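Okay, a long one tonight, because I finally finished sorting out the table corner and I have been promising you all an update on it since December. Get a drink, get comfy, this is going to take a few posts.

For anybody new around here (hello! welcome!), this is the big downstairs room in our place in Nakadville, the one that was carpeted when we moved in. The carpet was the color of oatmeal and it smelled like a wet dog, and we have never had a dog.

So the carpet went first. Then I spent way too many evenings with floor samples lined up against the baseboard, looking at them in the morning, looking at them at night, asking everybody who came to the door which one they liked. The mailman liked the darkest one. I did not listen to the mailman.

What I went with is the plank pattern from Furnbridge, the one with warm brown and gray mixed together. I was so nervous about the gray! I thought it would go cold on me. But the brown carries it, and the two together mean I can put pretty much any furniture on top and it gets along.

Then the table. Oh, the table. I had a rectangle in there before, a hand-me-down, very sturdy, and I had a permanent bruise on my left hip from the corner of it. Same spot for years. I would turn around with a laundry basket and bam.

I wanted something pale and I wanted something with a curve to it. That was the whole wish list, and you would not believe how hard it is to find both in one table that isn't tiny or priced like a used car. One I fell in love with was 3000 dollars. I sat down on the showroom bench for a minute after that one.

The one I brought home is an Endetti, secondhand, 155 dollars plus a very awkward drive home with the back of the car tied down. The seller even threw in the hardware bag with the spare bolts in it, still stapled shut, bless her.
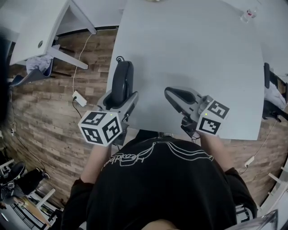 Table corner, February 27, 2019. Pale top, curved edge, and my floor all around it!

Look at that edge. I have walked past it I don't know how many times this week and my hip is fine, thank you for asking.

I know a few of you voted for a darker top when I asked, and I did think hard about it. But a light gray surface against that floor just makes me happy. It's smooth, it wipes down with a damp rag, and when I spread something out to work on I can see every little piece of it. On the old brown table I once lost a black screw for an entire weekend.

Somebody is going to ask about the cup with the bit of red in it up by the corner, so let me get on my soapbox for one post. Small cups, far corner, always. I grew up in a house where drinks lived right at your elbow and so did the paper towels. Up at the far end you have to really want it.

Floor care, since I get this question the most: dry dust mop every other day, barely damp mop on the weekend, and no steam. I was told no steam very firmly at the store and I have been good about it. I put felt pads under everything too, and I check them when I remember, so call it once a season.

What's left to do in there: a light over the table (I have a Shibata one saved, it's 119 dollars and I keep visiting it like a puppy in a window), some kind of shelf for the projects that currently migrate from chair to chair, and the baseboards, which I have been walking past with my eyes closed.

My limit for the whole room was 1000 dollars after the floor, and I am still under it, mostly because of that secondhand table and because I painted everything myself over two very long weekends with the windows open and a hat on.

If you have a shelf you love that doesn't need to be bolted into the wall, please tell me about it. I'm looking for something low, nothing glass. I'll post the light when I finally give in and order it. Okay, going to bed, the dust mop can wait until morning.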